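Per-layer opacity that doesn't stack?
Feature Requests > Map Editor

hexandhalf
Posts: 134

Been using the editor for my Trururari campaign since June and I love it, but one thing keeps biting me. When I put two half-transparent layers on top of each other (say fog over swamp), the overlap goes darker than either one. I get why, that's how transparency works, but on a battle map I'd really like a "flat" option where overlapping shapes in the same group just read as one tone.

Right now I merge the shapes by hand, and then I can't move them separately anymore. My biggest map has 405 objects on it so you can imagine how that goes.

Banodora_Dan
Posts: 1,742

You can sort of do this already. Put everything in a group, set every shape to full opacity, then drop the opacity on the group. Works for me on the desktop version.

hexandhalf

Tried it just now. It works until I add a shape with a pattern fill, then the pattern disappears completely wherever a solid shape sits over it. I want the tone flat but the pattern still showing. So half a solution, but thanks, I didn't know groups had their own slider!

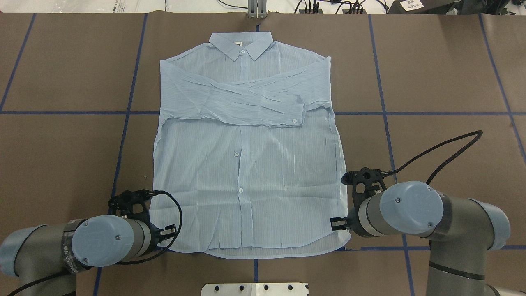 mossgoblin
Posts: 54

I'd vote against making flat the default, for what it's worth. The stacking is useful! I build depth on my lake maps with it, three or four passes of the same blue and I never have to pick a new color. Think of that thin blue shirt on the brown table, where the sleeves are folded over the chest and you can still tell there's something crossing there. I want my shallow water over sand to do that, with a bit of the brown coming through and the folded part reading as its own band.

hexandhalf

Nobody said default, I said option :) A checkbox on the group would be fine. Off unless you want it.

mossgoblin

OK then I have no problem with it. I've been burned before, they changed the snap behavior "as an option" and then it was on in every new file.

ledesma_maps
Posts: 405

+1 for the checkbox. I'd also like to see it kept when you export, because my group opacity gets lost when I send stuff over to Skivatel and I have to redo it on the other side. Might be a separate bug. Should I open a new thread for it?

Banodora_Dan

Yes please, new thread, and attach the file if you can. Export things get buried otherwise.

While we're on overlays though, can we talk about the grid? It always draws on top of everything and I can't stand it. Big monsters and trees end up with lines running across them.
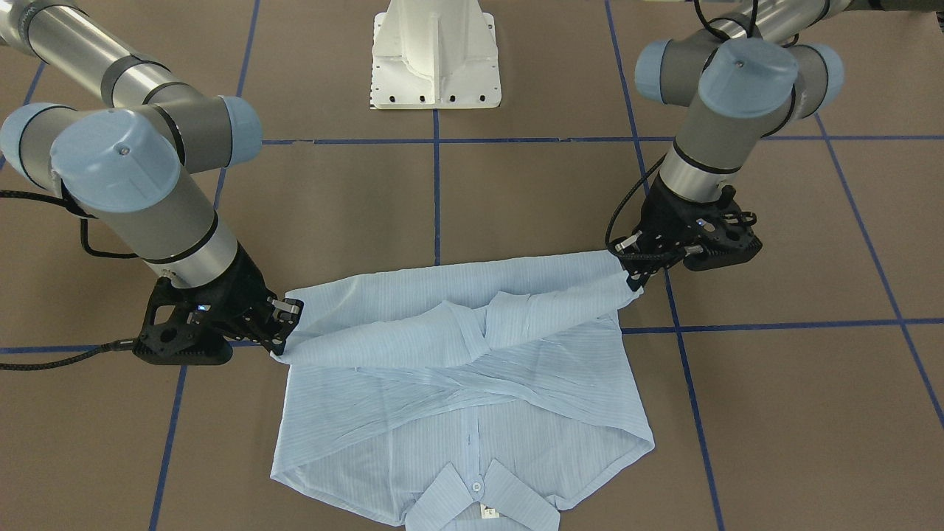

Grid order should be a setting, same as any other layer. Mine would go above terrain and below everything else, and it should have its own line width too, since the thinnest one vanishes when I print. Dark blue lines on brown ground, with the shirt lying over them, is the look I'm after. Ground, then grid, then stuff.

mossgoblin

Disagree on this one, sorry. If the grid goes under the big tokens my players can't tell which squares they cover. We'd spend half the night arguing over whether the dragon reaches the bridge. Top or nothing for me.

Banodora_Dan

That's why I said setting! Leave yours on top. I play on paper with minis, so the only thing I print is the ground and the scenery.

hexandhalf

I'm with Dan on the grid but could we do that in its own thread too? I'd like the devs to see the opacity thing first.

ledesma_maps

Export thread is up, I put the file in there. The grid one is Dan's to write.

Banodora_Dan

Fine, fine. Doing it after dinner.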